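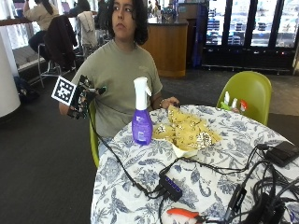 Feyisa is back with chips, new chairs and tablecloths

22 February 2023

If you've walked down Stondarham Street lately and wondered why the blinds were up again at number 118, I have good news, and I have it with salt on my fingers. Feyisa is open! The little snack place that shut its doors in October for "a few weeks of painting" (ha) is serving again, and I went over as soon as I heard so I could tell you what's changed and, more to the point, whether the tortilla chips are still any good.

They are. They're better, I think, though I'd gone four months without them and I may not be a fair judge.

For anyone new to Poltstead, Feyisa is the narrow place between the shoe repair and the old bank. It was always a counter with a couple of high stools and a line out the door at lunch, and you took your basket and ate standing up or sat on the wall across the street with the pigeons. Sheila Clegg has run it for years. Over the winter she took the back storeroom, knocked it through, and turned the whole lot into an eating room with proper round tables. There are 13 of them now. I know because Sheila told me twice, she's so pleased about it.

The first thing that hits you is the chairs. They're molded plastic and they are lime green, and I mean LIME green. Sheila bought them from Alitz, the restaurant supply people out by the highway, who had them left over from an order that fell through. She wanted something you could wipe down in two seconds and stack at closing time. Her sister wanted gray. There was a discussion. The green won, and I've come around to it faster than I expected, because in February in Poltstead you take color where you can get it. They're comfier than they look, too. I sat for an hour and a half and my back had no complaints.

The tablecloths are a whole other mood — white, with a blue-gray pattern of flowers and leaves all over, the kind of thing my aunt would bring out for company. Put them with those chairs and it sounds like a fight, but it works. It feels like somebody's kitchen. Marloes Lambrechts picked them out. She used to come in as a customer and now works the afternoon shift, and she told me the pattern does a great job of hiding small crimes with salsa. Big crimes still show. I committed a medium one near the edge of mine and moved my napkin over it, and if you're reading this, Marloes, I'm sorry.

Now, the chips. They still come piled up loose in a basket with paper in the bottom, and you can still get them plain, but the seasoned ones are what I'd go for. Sheila dusts them right after they come out of the fryer, and she does it with a heavy hand, so some chips get hardly any and some get a real coat, and you find yourself digging. There's a white salty one and a darker one with ground chili and something smoky, and you can ask for both together, which the counter calls "the mix." I asked what was in the smoky one and got a very polite look. A basket is 3 dollars, same as before the renovation, and that includes one dip. Extra dips are a little more.

I had the green salsa first and then the bean one. The bean dip has changed a bit, thinner than I remember and with more lime in it. I liked it. My neighbor, who I ran into at the counter, did not, and has asked me to put that on the record. So there you go, Dennis.

I also asked how many baskets she's selling, because it was packed when I was there and it wasn't even a mealtime. Sheila says it's up to 300 on a busy day, which is a lot of chips for one fryer and two people. There's a second fryer on the way. Until it gets here, expect to wait a bit at noon. If you come mid-afternoon you'll pretty much walk right up.

A word about cleaning, since I know some of you had opinions about the old counter (I read the comments, I really do). With tables, it's a different job. Every table gets sprayed and wiped between customers, and the cloths come off whenever they need it and go in the wash that night. Sheila has gone all in on spray bottles. They live wherever somebody last set them down, and if there's one on your chair just move it over or hand it to whoever's passing. Marloes would like people to know that she is happy to do the wiping, but it helps her if you carry your empty basket back to the counter and drop the paper in the bin by the door. The baskets get used again. Please don't throw out the baskets! Apparently this has already happened more than once.

What else. The walls are cream now instead of that brown. The bathroom has a hook on the door, finally. The old stools are gone, and if you had a sentimental attachment to the wobbly one by the window, I'm told it went home with a regular who asked nicely. The menu is shorter than it was. The soup is off for now, and so are the stuffed peppers, while Sheila gets used to the bigger room. She says the peppers will come back and wouldn't give me a date for the soup, so I wouldn't hold my breath. Coffee is still coffee. There's a cold hibiscus drink that wasn't on the board before and is very good with the chili chips, sweet but not silly about it.

People are using the room for more than lunch already, and I was glad to see that. On my visit there was one table doing homework, one table playing cards, and a couple near the back who had clearly been there since morning with a pile of paperwork and one basket between them. I asked Sheila if she minds folks settling in and she shrugged and said the chairs are paid for. If it's full and there are people waiting, she'd like you to be decent about it and make room. They're round tables, so you can nearly always squeeze one more in.

One thing that could use work is the sound. It gets loud in there when it's busy, even with the carpet, and I had to lean in to hear Marloes tell me about the tablecloths. Sheila knows. She's looking at putting something up on the back wall, a big piece of fabric maybe, and if anyone in town has a quilt or a hanging they'd be willing to lend, she'd like to hear about it. It should be washable. Everything in that building ends up smelling a little like corn eventually, and I speak as someone whose coat is currently hanging on the porch.

The step at the front door is still there, too. There's a ramp now, but it's kept inside and you have to knock on the window to get it put down. I've told Sheila I think it should stay out during opening hours and she said she'd try it when the sidewalk isn't icy. I'll check back on that one.

Feyisa is open from eleven until seven every day for the time being, and takes cash or card. No reservations, but if you're bringing a big group, call ahead so they can push a couple of tables closer together. There's street parking on Stondarham and a bit more behind the bank if you don't mind the potholes.

I'm going back this week to try the plain chips with the hot red salsa, which had run out by the time I got to it. If you've been already, let me know in the comments which dip you had, and whether you're on my side or Dennis's about the beans.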